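Equipamentos > Bancadas e células > Célula de manipulação Deltow
Arquivado em: braço e garra, bancada, manutenção
Por Jadwiga Wilczyńska, maio

Célula de manipulação Deltow - como a montamos e como cuidamos dela

Quando me perguntam qual é a peça mais importante desta célula, respondo sempre o tampo, e as pessoas ficam um bocado desiludidas.

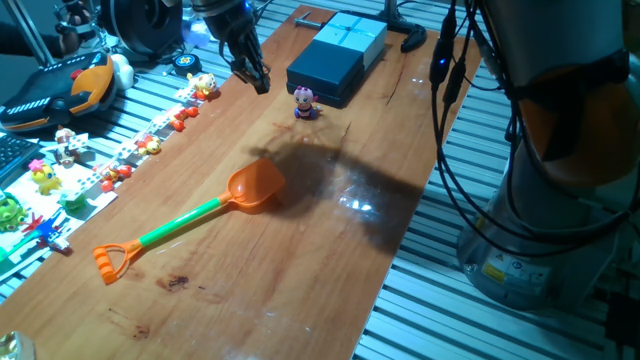

Mas é mesmo! O braço vem afinado de fábrica, a garra troca-se com uma chave sextavada, e o tampo é aquilo em que tudo o resto se apoia. O nosso é de madeira e assenta diretamente sobre as calhas de alumínio da estrutura. Experimentei antes uma chapa metálica pintada, que ficava muito bonita no catálogo e que fazia os objetos fugirem à garra ao mínimo toque. Com a madeira ganhei atrito, e os dedos, se descerem um milímetro a mais, não batem em metal. Tem uma mancha castanha escura que já não sai, e eu também já não tento.

Vendemos a célula montada ou em kit. Em kit chega em 5 volumes e o mais pesado é a estrutura, por isso peçam ajuda a alguém antes de abrir a caixa (eu não pedi, da primeira vez, e arrependi-me durante uma semana).

Montagem

Comecem pelas calhas. Apertem tudo à mão, ponham o nível em cima, corrijam os pés e só então deem o aperto final. O braço aparafusa-se depois à base, com os parafusos em cruz, e o tampo entra no fim. Se puserem o tampo primeiro vão passar a tarde a tirá-lo e a voltar a pô-lo para chegar às porcas.

Os cabos correm em feixe ao longo do braço. Deixem folga na articulação de cima! É o erro que mais vejo: o feixe fica muito arrumadinho com o braço em repouso e depois estica todo quando a garra vai ao canto mais afastado. Antes de fechar as abraçadeiras, levem o braço devagar aos quatro cantos do tampo e vejam o que acontece aos cabos.

As etiquetas na base, a amarela de aviso e a branca, ficam onde estão. Já recebi um braço com a amarela arrancada porque o cliente achava que ficava feia - tive de pedir outra e a máquina esperou por ela parada.

A garra

É uma garra preta, de dedos, que trabalha virada para baixo. Para afinar a força uso objetos do dia a dia, coisas baratas e de formas chatas de agarrar. Tenho na bancada uma pá de praia de plástico com cabo em D, que é ótima para isto: a parte da lâmina é larga, a haste é fina e a pega tem estrias, portanto no mesmo objeto testo três maneiras de pegar. Com bonecos pequenos trabalho a precisão. Os que não estão a uso ficam em fila sobre placas brancas de blocos de encaixar, junto à margem do tampo. As placas servem-me de régua: o boneco volta sempre ao mesmo sítio e não tenho de ensinar a posição outra vez.

As caixas empilhadas são para treinar alturas. Convém que a de cima seja de cor diferente das de baixo, porque assim percebo logo de longe se o braço está a ir ao nível certo.

Luz e reflexos

Uma coisa em que só reparei depois de muito teimar com a calibração: o próprio braço faz sombra no tampo, e é uma sombra grande. E ao lado aparece facilmente um reflexo brilhante na madeira envernizada com brilho, se for essa a vossa. O Skarphéðinn Vestergaard, que monta connosco as células em Sastmont, calibra sempre com o braço em posição de trabalho e as luzes do teto acesas, tal como vai ser usado. Passei a fazer igual e deixei de receber telefonemas às oito da manhã.

Manutenção

Uma vez por mês:
- limpar os dedos da garra com um pano seco e ver se há folga
- passar a mão pelo feixe de cabos à procura de zonas gastas
- reapertar as calhas, sobretudo as que ficam por baixo do tampo
- aspirar entre as calhas (cai lá tudo!)

A cada 100 horas de trabalho, verifico os parafusos da base e repito a calibração. O tampo viro-o ao contrário quando um dos lados começa a ficar marcado, e dura assim o dobro.

Se a garra começar a fechar torta, não forcem. Desliguem a corrente, desmontem os dois parafusos do flange e vejam se entrou sujidade no encaixe. Nas que me chegaram à oficina era quase sempre isso. Se estiver limpo e continuar torta, mandem-ma, que eu troco o conjunto de dedos Gruston e devolvo em 3 dias úteis.

Preço e encomendas

O kit de bancada (estrutura, tampo e suporte de cabos, sem braço) fica em 2.804 euros. O braço e a garra são orçamentados à parte, conforme o alcance. Tampos de substituição saem da carpintaria Gál, cortados à medida - mandem-me o comprimento e a largura das vossas calhas e eu trato do resto.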